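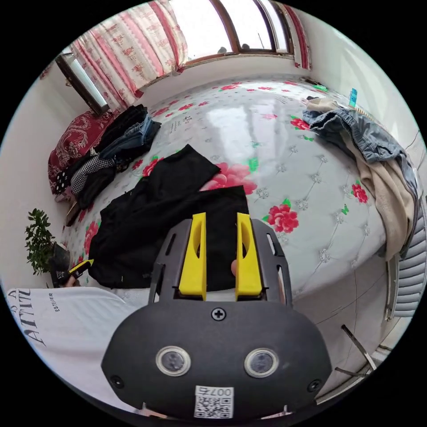 mossy_kettle wrote: I'd skip the Nesotard, you'll be back shopping for another one by next January. The foam ones sag in the middle if you sleep in one spot.

tallpine37
Hm, mine's fine after two years and I'm not small. I paid 700 for it. What's your budget, OP?

dozer_b (OP)
900 tops, and that has to cover delivery! Side sleeper, bad left hip, small bedroom. The store had me try a Hodier and a Van Acker and I liked both for five minutes – then my hip started up on the Hodier.

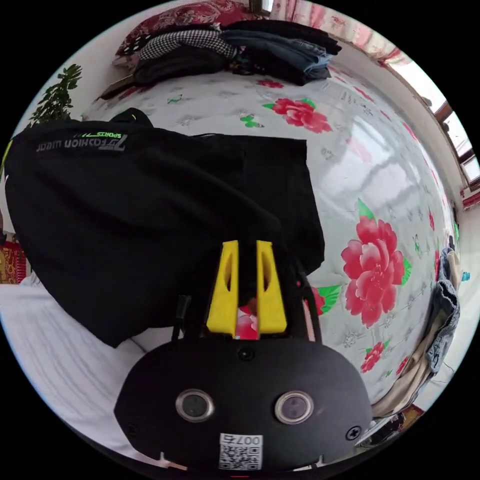

Photo: dozer_b

mossy_kettle
Five minutes is nothing. Lie there for twenty, shoes off, on your bad side. Van Acker gets my vote.

tallpine37
Disagree, the Van Acker is way too firm for a side sleeper. Get a medium and put a topper on it. The Gimier one was 200 when I bought it.

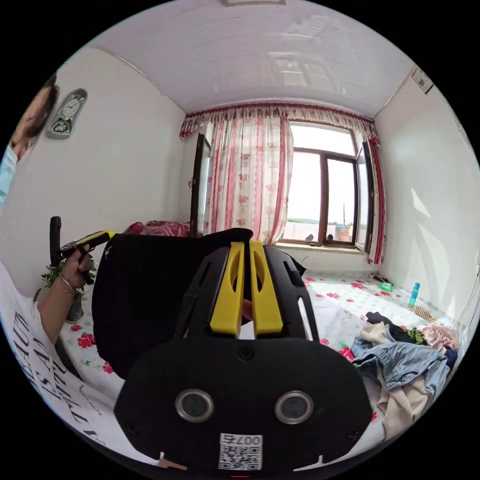 And rotate it every couple of months, whichever you get. I forgot for a year and could feel it.

dozer_b (OP)
Ok, a topper might be the way to go. Do they slide around, though? My old one did and it drove me nuts.

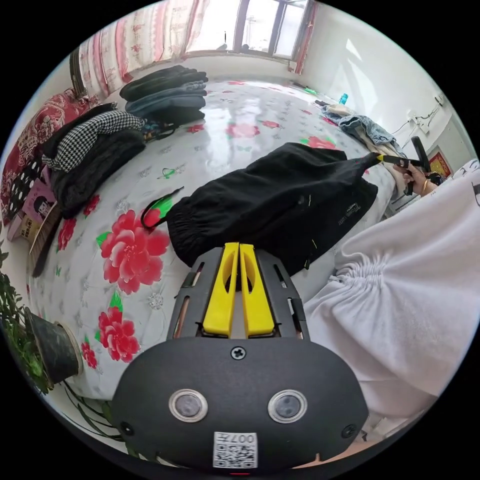 I'd rather not buy straps on top of everything else.

mossy_kettle
Deep fitted sheet. Still say Van Acker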